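Getting a musty smell out of an old metal planter before using it indoors

Posted 30 September 2023 by Natalie Oakley

I bought a secondhand planter in March and left it in the garage all summer. Now I want it in the dining room with a fern in it, but the inside smells like a wet basement. I washed it twice with dish soap and the smell came back both times. There are a few rust spots on the outside and I would like to keep those. It has no drain hole. Is there a way to get rid of the smell without stripping the finish?

Derek Gosling

Dish soap won't do much if the smell is in old soil stuck to the wall. Scrape the inside with a plastic putty knife first, then get into the bottom seam with an old toothbrush. After that, wipe it down with equal parts white vinegar and water, leave it for 11 minutes or so, rinse, and dry it right away with a towel. Don't soak it overnight – vinegar will start on the metal. Keep it off the outside completely if you like the rust. Then stand it in the sun for a day or two with the opening facing up.

For the drain hole, I wouldn't drill. Leave the fern in its nursery pot and lift it out to water it.

Cozma

just use baking soda

Belier

I agree with Derek on the scraping, but drying is where most people go wrong. A deep pot holds damp air at the bottom when it stands upright, and a towel doesn't reach the seam.
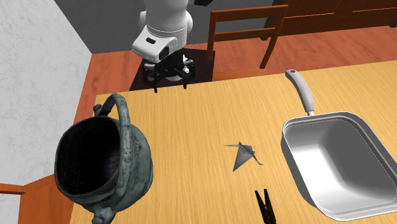

Drying took me three tries before I changed how I did it. Tip the pot over so the mouth points to the side, like the gray-green one on the table, and turn it every few hours. Put a folded rag under the metal so it can't roll or mark the wood. I gave mine 6 days in a dry room and the smell was gone.

Comments

Natalie Oakley: Scraped it last night and got out about a cup of black dirt. Thanks, both.

Grostus: Does the vinegar work on glazed clay too?

Derek Gosling: Yes, and you can leave it on longer.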